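4. What Handover Notes Carry Between Shifts

4.1 Setting and material

Section 3 dealt with how the on-call rota was drawn up. We now turn to the part of the study we most looked forward to, the notes that one engineer leaves for the next. Handover notes are short, quickly written and mostly thrown away, and we found them wonderful to read. They hold things that never reach the ticket system, such as a hunch about a slow disk, a warning about a vendor who only answers in the morning, or the name of the person who last touched a script.

The material comes from the operations group at Titetthorpe, which looks after billing, scheduling and document storage for a mid-sized logistics business. The group works across 11 services and changes shift twice a day. We collected 903 notes written between September and the close of the collection period on 15/01/2022. Notes that held only a greeting or a single link were kept in the set. An empty note tells the next person something too, and we wanted to see how it was read.

Samah Bennani and Mounir Ramadan coded the notes separately, using the scheme in Appendix B. They first worked through the same 25 notes together, argued over them at length (the word "stable" took up most of an afternoon), and then rewrote two of the category definitions. "Pending" was split into work that someone was waiting on and work that had simply stopped. That one change made the rest of the coding far easier.

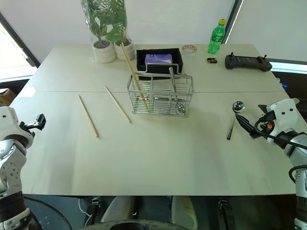 A first pass showed that most notes follow an order that was never written down anywhere. Open incidents come first, then anything scheduled for the coming shift, then a loose tail of remarks. The tail was where the best material turned up. Engineers used it to pass along doubts they didn't feel ready to put in a ticket, and the next engineer very often acted on them. In one case a remark that the Novum scheduler "feels sleepy tonight" led the incoming engineer to check the job queue by hand. She found a worker process that had been restarting itself without raising an alert. The alert rule was corrected the same night, and the phrase "feels sleepy" went into the group's shared vocabulary.

4.2 Free text and templates

Halfway through the collection period the group moved from free text to a template with fixed fields. This was their own decision and we had no hand in it, but we were delighted by the timing, as it gave us a natural point of comparison. The template asked for service, status, owner, next step and a deadline. It had no field for general remarks.

Some gains were plain right away. Owners were named far more often, and deadlines stopped being vague. Anas Slaoui, who led the night shift for most of the period, told us that he could now read the whole note before his coffee was ready. Engineers who had joined recently liked the template most of all, and several of them said it had taught them what the group cared about.
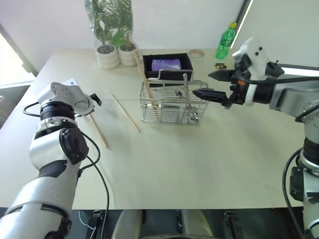
The loose tail did not vanish, though. It moved. Within a few weeks people were writing their doubts into the "next step" field, usually after a dash and in lower case. A typical entry reads: "restart sync if lag grows - also the Hegazy feed looks odd, can't say why." We coded these as remarks, and we think they are a lovely piece of evidence that people will make room for what they need to say. The cost was that the remarks became harder to find. In interviews, incoming engineers told us that they skimmed the field when the status was green, and green services were exactly where the early doubts tended to sit.
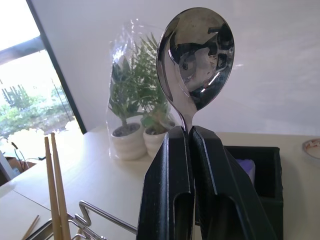 Figure 4. Wrist view of a stainless-steel spoon held upright between two black gripper fingers.

4.3 How long a doubt stays alive

We next followed single remarks from note to note. A remark counted as alive for as long as some later note repeated it, answered it or closed it. For this step we used a sample of 300 notes, drawn evenly from before and after the change of format. The tracing was done by hand by Shaimaa Zaki, with a second reading by Omolara Akinola wherever the link between two notes rested on wording alone.

Under free text, remarks were usually copied forward with small changes, and those changes are a pleasure to trace. "Backup ran long" turns into "backup long again," then "backup long, see graph," and at last "backup fixed, index was the cause." Under the template, the chains were shorter. A remark was often dropped at the first shift change and came back days later in someone else's words, with no sign that the writer knew of the earlier one.

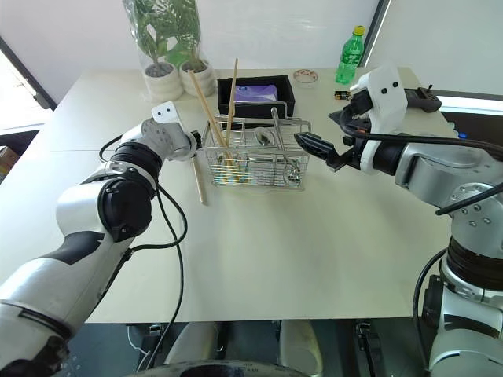
Shorter chains do not have to mean worse work. Some remarks deserve to be dropped, and a few of the long free-text chains had clearly turned into habit. One complaint about the Josach certificate store was copied forward well after the store had been retired. We therefore read each dropped remark against the incident log and marked whether a related ticket was opened later. Judging what counts as related took care, and our rule was a strict one: the ticket had to name the same service and the same symptom. Remarks that met the rule are listed in Appendix C, with their wording left as the engineers wrote it apart from host names, which we replaced.

The group has since added a remarks field to the template. Its use falls outside the period studied here, and we take it up in Section 6 together with the follow-up interviews.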